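Pinça manual com almofadas em TPU: folga nos pivôs

matolar_74
Terminei a segunda pinça manual. Mandíbulas em chapa preta, quatro parafusos como pivôs, almofadas impressas em TPU azul com nervuras. Fecha bem em objetos grossos. Com varetas finas em feixe, as mandíbulas torcem antes de apertar e as pontas ficam desalinhadas. Medi 0,4 mm de folga no pivô exterior esquerdo. Os furos foram abertos com broca de 4 e não levaram casquilho.

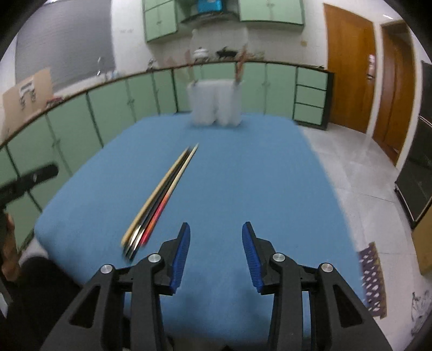
O firmware de registo grava a abertura a 400 Hz e o ruído fica abaixo do que me interessa, portanto o problema é mecânico. Para os testes uso a mesa da cozinha com o pano azul-claro e o feixe de varetas pousado na diagonal; a vareta de madeira clara é a que mais escapa, a de ponta vermelho-alaranjada menos. Passo das nervuras: 2 mm. Alguém já comparou com passo menor?

ermelinda.ramalho
O passo é secundário. Com essa folga, qualquer almofada vai parecer má. Casquilho de bronze, furo mandrilado, anilha de PTFE de cada lado. Depois volta a medir.

skiltollow
Discordo em parte. Tenho uma parecida com folga pior e agarra lápis sem problema, com nervuras de 1 mm e TPU 85A. Que dureza usaste?

matolar_74
95A, 9% de enchimento.

skiltollow
Então está duro demais para varetas. A 95A não se deforma o suficiente à volta de um diâmetro pequeno e o contacto fica numa linha.

ermelinda.ramalho
Um lápis isolado não é um feixe. No feixe a carga entra fora do eixo e a torção vai toda para os pivôs. A almofada mole disfarça, mas a leitura de abertura passa a incluir a deformação do TPU. Se ele quer registar dados, é pior.

Şengül Sönmez
Montei as chapas da Dunmont em novembro e tive o mesmo desvio. Os casquilhos tiraram quase tudo. Atenção ao aperto: com porca autoblocante demasiado justa a mola deixa de abrir até ao fim.

matolar_74
A abertura total está boa, por isso tenho margem. Encomendei casquilhos e vou imprimir um par em 85A, mas troco uma coisa de cada vez. Primeiro os pivôs.

skiltollow
Mede também com as almofadas atuais depois dos casquilhos, senão ficamos sem referência.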